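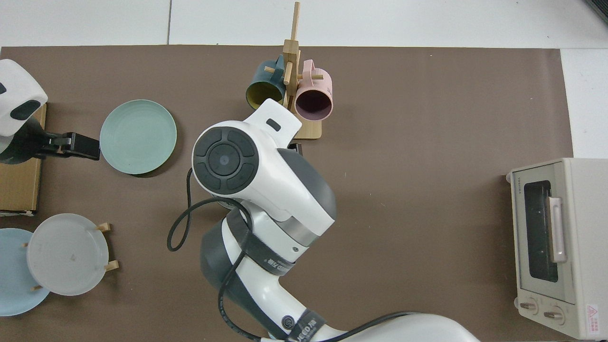 Cahier d'atelier, coin cuisine, bâtiment Enden
Juin 2025
Tenu par Obaidul Pathirana

Objet : la table brune, rangement de la vaisselle et du petit four. Suite des notes de février, qui étaient trop courtes et que je ne comprends plus très bien moi-même.

Je commence par la liste de ce que je garde sur la table, pour que les collègues ne remettent pas tout dans l'armoire : deux tasses, trois assiettes, le porte-tasses en bois, la boîte en bois, le four grille-pain. Le reste de la vaisselle va dans l'armoire, étagère du milieu. Les couverts vont dans le tiroir Saxena (celui qui ferme mal, il faut pousser avec le genou).

Porte-tasses. J'ai vérifié le serrage des bras. Un des bras tournait un petit peu quand on accrochait une tasse lourde. Démonté, nettoyé le trou avec un cure-dent, une goutte de colle à bois, remonté, laissé sécher jusqu'au lendemain. Il ne tourne plus. Je note que la colle était presque finie, le flacon est à remplacer. J'ai aussi essayé l'huile alimentaire sur le pied, comme on me l'avait conseillé, et je ne recommande pas : après une nuit la surface collait encore aux doigts. J'ai essuyé avec du savon noir dilué et c'est revenu correct.

Pesée, parce que je voulais savoir si le porte-tasses peut basculer quand il est chargé d'un seul côté. Une tasse : 227 g vide. Le porte-tasses seul : 1854 g, plus que je pensais. Il ne bascule pas avec une tasse vide, ni avec deux du même côté. Avec une tasse remplie d'eau je n'ai pas essayé, personne n'accroche une tasse pleine.

Boîte en bois. Elle servait à tout et donc on n'y retrouvait rien. J'ai vidé, aspiré les miettes, passé un chiffon humide et laissé ouvert pour l'air. Proposition : sachets de thé et filtres à café seulement. Si quelqu'un a besoin d'y mettre du sucre, qu'il le mette dans un bocal fermé, nous avons eu des fourmis en février et je ne veux pas recommencer. Dimension intérieure la plus petite mesurée au réglet : 117 mm. Les filtres que nous achetons chez Celen y entrent debout, les grands de chez Anden non, il faut les plier et alors ils se déchirent. Donc commander les petits.

Assiettes. Trois suffisent sur la table. Avant, la pile était si haute que la première assiette était toujours propre et la dernière toujours poussiéreuse, on prenait toujours les mêmes. J'ai regardé les bords avec l'ongle, pas d'éclat sur celles que je garde. Une autre, que j'ai retirée, avait un éclat coupant, elle est partie dans le carton de la vaisselle cassée. Prière de ne pas la récupérer pour mettre sous les plantes.

Four grille-pain. Débranché avant de nettoyer, bien sûr. Le plateau à miettes n'avait pas été sorti depuis longtemps, je ne fais pas de commentaire. Trempage dans l'eau chaude avec bicarbonate, puis éponge côté vert, puis rinçage. La grille est revenue propre sauf dans les coins. La vitre : pâte de bicarbonate, attendre une demi-heure, racler doucement avec une carte en plastique. Résultat moyen la première fois, meilleur la deuxième.

Essai après nettoyage : une tranche de pain de mie, neuf minutes, bouton au milieu. Trop foncée sur un bord, claire sur l'autre. J'ai tourné la tranche pour le deuxième essai et c'est le même côté du four qui brûle, donc ce n'est pas le pain. À surveiller. Peut-être la résistance du fond est un peu descendue, je n'ai pas ouvert. En attendant, tourner la tranche à la moitié du temps.

Distance à respecter : rien de posé sur le dessus du four, même froid, même pour cinq minutes. J'ai déjà trouvé un torchon là. La boîte en bois non plus ne doit pas être poussée contre la paroi du four, laisser la largeur d'une main.

Plateau de la table. Nettoyé au savon doux, dans le sens de la longueur, séché tout de suite. Il reste un rond clair à l'endroit d'une tasse chaude. J'ai passé le sèche-cheveux au minimum puis un peu de cire, le rond est moins visible mais il est encore là si on se baisse pour regarder en lumière rasante. Je propose des dessous de tasse, en liège si possible.

Ordre que j'ai suivi, si quelqu'un doit refaire : d'abord le four (c'est lui qui salit), ensuite la boîte, puis le porte-tasses, les assiettes et les tasses lavées à la fin, et la table en tout dernier. La première fois j'avais commencé par la table et j'ai dû la refaire entièrement, perte de temps.

Reste à faire :
racheter colle à bois et bicarbonate
dessous de tasse
petits filtres Celen, pas les Anden
revoir le bord brûlé du four avec un autre pain
tiroir Saxena : raboter ou changer la glissière, à décider ensemble

Ajout du soir. Quelqu'un a demandé pourquoi pas le four dans l'autre pièce. Réponse : la prise là-bas est déjà prise par la bouilloire et je ne veux pas de multiprise avec ces deux appareils. Si on déplace la bouilloire, on peut en reparler.

O. P.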